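Gripper Comparison Working Group
Minutes of meeting, 25th August
Varnport workshop, bench 3

Chair: Edeltraud Meinecke
Apologies: Isus (controls)

1. Minutes of previous meeting

Accepted with one correction. The July cycle total should read 4,000 for the Quintela gripper only. The Huvitz total is to be reported separately.

2. Bin picking, mixed load

The group reviewed the set-up for the mixed-load trial. Items are picked from a wire-mesh basket and released through the round openings in the tops of the boxes beside it. The load combines soft toys, cloths, balls and cans so that rigid and compliant items are met in the same run.

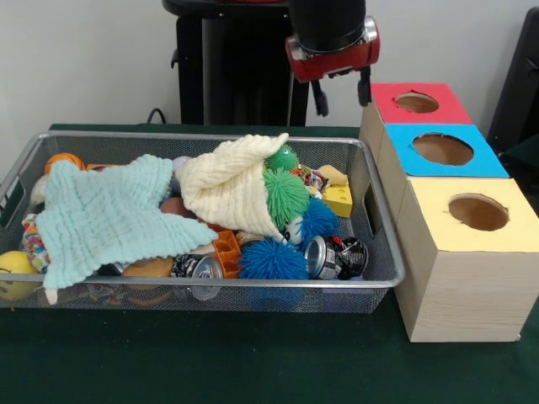
Figure 1. Mixed load in mesh basket, two-finger gripper above, drop boxes at right.

It was noted that the two large cloths lie over other items and will dominate early picks. E. Meinecke asked that cloth picks be logged under their own code, as a cloth lifted together with a second item is currently recorded as a success. Agreed.

Cans lying on their sides were discussed. The Quintela fingers close on the can body without trouble in open space but lose clearance near the basket wall. The Huvitz fingers are shorter and have not been tested close to the wall. No change to can placement until both have been run.

Spiky rubber balls: grip force to stay at 8 N for both units. A request to raise it was declined.

3. Controller

Isus reported in writing that the delay on the close command has been traced to a filter setting. The revised setting will be loaded before the next run. Results obtained under the old setting are to be kept but labelled.

4. Trial length

Each gripper to complete 30 runs with the same load. The basket is to be re-tipped between runs, with no hand sorting.

5. Actions

Meinecke: issue revised fault codes, including cloth.
Isus: load filter setting and confirm by email.
Workshop: measure finger clearance at the basket wall, both units.

Next meeting to be set once the Huvitz runs are complete.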